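WOKUM HOUSE, ROOM CHECK WITH COMMENTS
Ground floor, workroom at window end
November round, started 8.40 in the morning

Marks: OK = fine. ATT = needs attention. NA = doesn't apply. Comments typed up same day from the clipboard, excuse spelling.

1. Way in and floor

1.1 Door opens fully, closes on its own. OK
1.2 Door wedge in use? ATT. Rubber wedge on the floor inside again. Removed. It's a fire door, signs both sides.
1.3 Floor clear between door and table. OK. One flattened box leaning by the door, moved to recycling while I was there.
1.4 Floor surface. ATT. Vinyl lifting at the join near the radiator, taped last round, tape now curling. Needs glueing, not more tape.
1.5 Clear width on the walkway, 40 inches minimum. OK, measured at narrowest.

2. Window and light

2.1 Glass sound, no cracks. OK
2.2 Opens and stays open. ATT. Stay is loose, drops shut on its own weight. Finger trap. Put a note on it, needs a proper repair. Job no. 571 raised.
2.3 Glare. ATT. Large window, daylight comes straight in across the far side of the table and you're squinting if you face it. Blind was promised in the spring. Grovard have quoted, quote not signed off. Chase.
2.4 Ceiling lights. OK, all working. One diffuser a bit yellow, leave it.

3. Table

3.1 Stable, no rock. OK. Leaned on all four corners.
3.2 Edges. OK on the long sides. Could not see the top edge at the back under the card, will look when it's changed.
3.3 Covering. OK for now. Cardboard over the top, flat, faint crease running across it roughly halfway back. Not lifting when I ran a hand over it. Lifting = trip for anything slid across, so keep an eye. Replace if it goes soft or gets wet.
3.4 Card fixed down? ATT. Tape underneath on the window side gone. Redo.
3.5 Items left on top. Blue plastic bowl near the middle, green disc tilted against it. OK. Bowl is fine, no splits in the rim, wipe it out weekly. No glass or china on this table please, agreed last round and it has been stuck to.
3.6 Cables hanging at the table side. ATT. Black one goes down past the edge towards the floor on the left. Clip to the leg so feet can't catch it. Same comment as last time!! 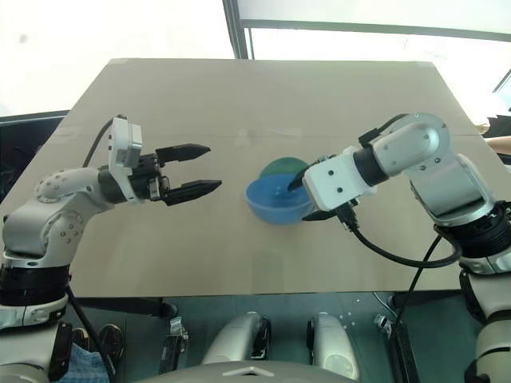

4. Sockets and leads

4.1 Wall sockets, no scorching or cracks. OK
4.2 Extension leads. ATT. One Lacson four-way plugged into another four-way. One lead per socket, no daisy chaning. Unplugged the second, told the room.
4.3 Test labels in date. ATT. Two plugs without a label at all. Put on the list for the tester.
4.4 Total load on the four-way. Rated 3000 watts on the back, well under that with what's on it. OK
4.5 Leads across the walkway. None. OK

5. Cleaning stuff

5.1 Spray bottles labelled. OK. Flurnano surface spray, original bottles, lids on.
5.2 Kept off the window sill. ATT. Two stood in the sun. Moved to the low cupboard.
5.3 Cloths. Clean ones in the drawer, used ones in the bin bag. OK
5.4 Wet floor sign. Missing. Probably in the kitchen, it always is.

6. Fire and first aid

6.1 Extinguisher on bracket, pin in, gauge in the green. OK. Tag no. 1462 matches the register.
6.2 Exit sign lit. OK
6.3 First aid box. ATT. Plasters down to the tiny ones, eyewash out of date. Reorder both.
6.4 Assembly point notice. OK but faded, reprint when someone has ink.

To do, in this order

Window stay (2.2), do not leave till next round
Cable clip (3.6)
Tape under the card (3.4)
Eyewash and plasters (6.3)
Plug labels (4.3)
Floor join (1.4)
Blind quote (2.3)

Recheck 2.2 and 3.6 before the end of the month. Rest can wait for the next full round. Room OK to use meanwhile, window kept shut.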